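Robotics Club round-up: pick and place, week 7

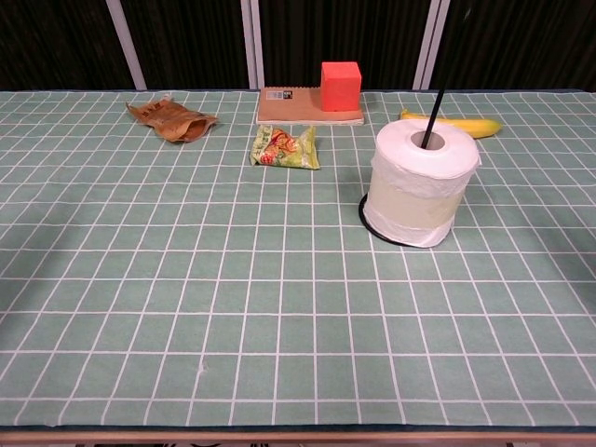 The table at the back of the hall, green check cloth on. Toilet roll is the one being worked on.

Quick one this time, am typing with a coat on and the hall has to be locked by 8.

So. Pick and place is well under way. For anyone who missed the January meeting, the task is the same for all teams: a handful of ordinary household things on a table, arm has to lift each one and put it down somewhere else without dropping it or squashing it. No special blocks with handles. Shopping, basically. Bring what's in the cupboard.

Current set is paper bag, snack packet, flat cardboard box, red foam cube, banana, toilet roll. The foam cube is everyone's favourite as it forgives anything. The banana is not. Please keep bringing bananas, we get through them, and please take the old ones home (Galeva team, your bag, the smell).

Toilet roll. Big argument. Areeba Gondal's lot want to go in through the hole in the top and lift from the inside, Amero want to grab it round the outside like a mug. Both allowed. Rules say "lifted clear of the cloth", doesn't say how. The tape round the bottom half stays on for everybody so please don't peel it, we went through three rolls last term when they started unwinding halfway across the table.

Snack packet is harder than it looks. Puffy, slippery, slides off if you pinch too near the end. Grekell team have the best score on it so far and won't say what they've changed. Fair enough.

Paper bag: crumple it before you start, lay it on its side. A brand new flat one is a different job and the judges won't be using a flat one.

Scores. Best run to date is 618 points, Upadhyay team, who did it with a code change made in the car park. Second place is a fair way behind so all to play for. Runs are 60 seconds per object, clock starts when the arm moves and not when you say go. We've been a bit soft on this, will be stricter form now on.

Things to sort before next session:

Charge your laptops. There are two sockets at that end and one of them is the kettle.

Cloth stays on the table. Several people have asked if they can take it off and work on bare wood. No. The regional final uses a cloth, so do we. If you've set your positions by the grid lines, smooth the cloth down first, it creeps.

Label your code. "final_final_new" was on four sticks last week and one of them was mine.

New members still welcome, years 8 and up, no experience needed. Aarti Singhal is doing a beginners' half hour at the start of each session, mostly how to move one joint at a time and where the stop button is. Everyone does the stop button bit, even if you did it last year.

Lifts to the regional: I need names and numbers of seats. Reply to me or put it on the sheet by the door, under the coat hooks. So far we have seats for the arms and hardly any for the poeple.

Fees can go in the tin or by transfer, put your child's name on the reference please.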